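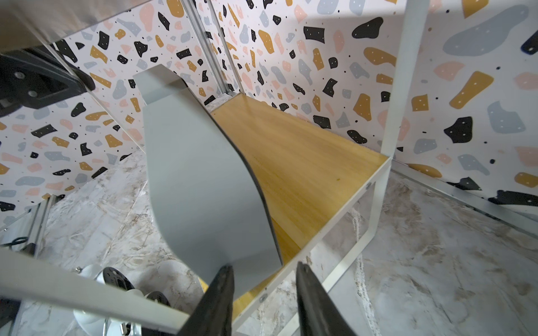
Gray panel with a curved edge, on a wooden shelf.

Shop notice: shipping bands and made-to-order cutoffs
Posted 2025-07-20 by Seema Chaudhary

The Skerkcombe web shop moves to weight-based shipping on the first of August. Until then the flat rate stays in place for all orders, including mixed baskets. An order is charged at the rate in force when payment clears. Orders placed in July and sent out in August will not be recalculated.

There will be seven bands in place of the single rate. The lowest covers enamel pins, patches and sticker sheets. Most single T-shirts fall in the second band, and a hooded top on its own falls in the third. The shipping weight is shown on each product page under the size chart and includes the mailer. The basket page adds the weights and shows the band before checkout, so there is no need to work it out by hand.

We looked at 3,905 orders from the past year before setting the bands. Of these, 1,894 would have cost less to ship under the new system, mostly pins and single shirts. Orders of three or more heavy items would have cost more. If you are planning a large order of hooded tops, placing it before the change will be cheaper in most cases.

Shirt blanks

The Flornamska range is now printed on a heavier blank. The cut is slightly longer in the body and the same width across the chest. Sizes small through extra large are in stock. Double extra large is made to order and adds up to two weeks. The older blank is still being used for the Dubey reprint until the remaining 378 shirts are gone, and those will not be restocked in that fabric. Colors are listed separately for each blank - please check which one you are on before choosing a size, as the two charts differ by up to an inch in length.

Exchanges

Unworn shirts can be exchanged for another size within 30 days of delivery. Made-to-order sizes can only be exchanged for a print fault. Write your order number on the return slip. Returns without a number are held until we can match them by name, and this slows things down.

Firnley mugs are out of the shop for now. The last batch had a glaze problem and Milagros Yap is handling refunds for anyone affected. Reply to your order confirmation with a photo of the mug and she will process it, normally within two working days. You do not need to send the mug back.

Gift codes work as before and can be used against shipping as well as goods.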